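Household Economics 128
Handout 2: Who Does the Dishes? Chores, Bargaining and the Myth of the Fair Split

Read before the January session. The Drivard chapter is optional, in the sense that most of you will treat it that way.

1. The problem
Two people share a kitchen. Both prefer clean plates, and both prefer that the other person clean them. Economists call this a public goods problem. Everyone else calls it Tuesday night's argument, held over until the weekend.

The usual model assumes each person has a threshold, a level of mess at which they give in and wash. The one with the lower threshold does all the work, and is then told they must enjoy it.

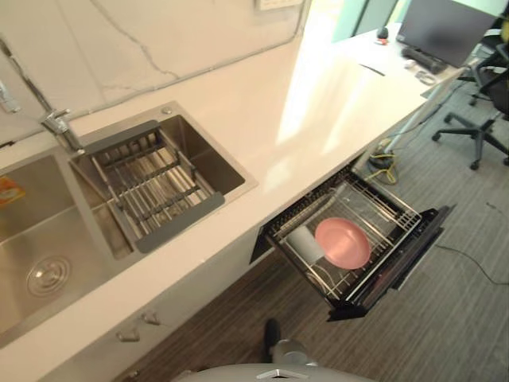

Yetunde Osagie objected in last term's seminar that thresholds are learned, and that a person who grew up being handed the sponge will reach theirs a good deal sooner. Fair point. Put it in your essay and cite her.

2. Bargaining
Suppose the couple trades: one cooks, one cleans. The trade holds only while both agree on what the jobs are worth. Cooks tend to price in talent. Cleaners tend to price in the number of pans the talent required.

Buying a machine changes the terms without ending the talks. Washing gets cheaper, so the quarrel moves on to loading, which has two schools of thought and no known converts.

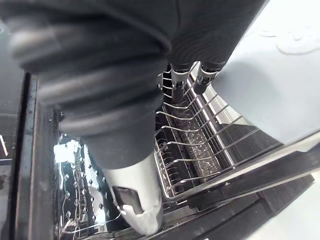

Surely the cheaper the chore gets, the less it should matter who does it, wrote Milovan Nikolaidis in the margin of his draft. The model agrees with him. His next paragraph, on his roommates, does not.

3. For next time
Write 400 words on one chore in your own home. Say who does it, what they get in return, and whether they know. Change the names.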